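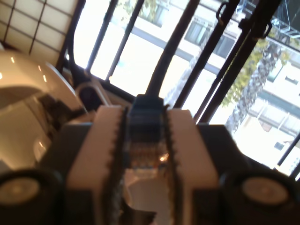 Visite de l'atelier Bronania, un dimanche d'août

L'atelier ouvrait ses portes à neuf heures et je suis arrivé un peu en avance, parce que le bus de Forkenstead ne passe pas souvent le dimanche. J'avais choisi la visite « entretien » et non la visite générale. Dans mon travail, à Brukbridge, je m'occupe de machines plus anciennes et je voulais voir comment les autres font.

Notre groupe est resté presque toute la matinée devant la même cellule, celle qui manipule des câbles avec une fiche de type réseau. Pendo Mrema, la technicienne qui la règle, nous a expliqué son ordre de travail. Elle commence par les doigts de la pince. Ils ont de petites dents sur le côté intérieur, et c'est là que la saleté se met. Elle les brosse à sec, avec une brosse en nylon, jamais avec un solvant. Ensuite elle contrôle que les deux doigts sont bien parallèles, en fermant la pince sur une cale.

Le défaut le plus fréquent, c'est la fiche qui tourne un peu entre les doigts quand le câble tire dessus. Un câble épais a sa propre volonté, a-t-elle dit, et il faut lui laisser du mou. Avant, l'équipe augmentait la force de serrage, mais les boîtiers en plastique se marquaient. Maintenant on garde le réglage à 35 pour cent et on déplace plutôt le point de prise vers le bas de la fiche. Depuis ce changement, la cellule a fait 406 prises pendant un essai, avec 3 reprises à la main. Je trouve que c'est un bon résultat.

J'ai demandé quand on remplace les doigts. La réponse : après presque 88 heures de marche on les démonte pour regarder les dents à la loupe, et on les change seulement si une dent est arrondie. Les vis sont marquées d'un trait de peinture, pour voir tout de suite si l'une a bougé. J'ai copié cette idée dans mon carnet.

Le cahier d'entretien est encore en papier. Un logiciel, Thaweesak, doit le remplacer, mais Pendo préfère attendre - les gants et l'écran tactile ne vont pas bien ensemble.

La visite est gratuite, il faut s'inscrire à l'accueil. Prévoyez des chaussures fermées. Le café se paie en pièces.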